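Friday, June 21, 2019
Tidying bench, Moder arm, back room

Kevin asked again at lunch whether the thing could do his kitchen yet. I said it could do a very small part of his kitchen if he took everything else out of the kitchen first. He seemed to feel this was a no.

Where we are. The task is "put the toy away", one toy, one basket, plain white table. Mayu reran the pick from scratch this morning with the new grip force and got through 26 tries before the wrist faulted. Reset, carried on after coffee. Drops are rarer than last week. What it does instead is hover over the basket for 6 seconds, thinking about its life, and then let go perfectly well. Ajith says the hover is the planner checking for collisions with the rim. I say my nephew does the same thing and he has no planner.

Odd numbers from the depth side. The weave has gaps in it and the table shows through, so the basket wall comes back as partly wall and partly nothing. Miyuki's fix is to fit a solid box around the whole thing and ignore the holes. Crude, works. Nelli wants to do it properly and has asked for 300 labeled views, all angles. I said she could have 100 and my sympathy.

Also: the walls lean outward, so the top is wider than the bottom, and the box fit has to use the rim. I used the base on Wednesday. That was where the scraping noise came from. Sorry, all. 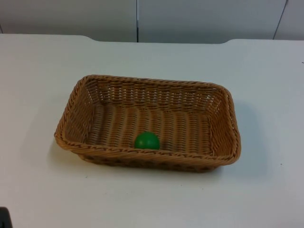
The green ball is still my favorite of the set. Smooth, one color, same from every side, so there is no wrong way to hold it. The sock is the opposite of this in every respect and we are not discussing the sock until Ajith is back from Distenmont.

On the bigger question, since the Duggan people will ask it on their visit: can it do chores? It can do the last arm's length of one chore, at a pace that would get a teenager shouted at. Finding the toy under the couch, deciding it is a toy and not the dog's - no. I'd put a usable version no earlier than November, and I'd like that read as November of some year.

To do
- Lower the hover height, see if the pause shrinks with it
- Wrist fault: swap the cable before blaming the firmware (Mayu)
- Wipe the table, there are specks on it
- Ask Bustinard about the spare fingers, third time
- Kevin to stop feeding it grapes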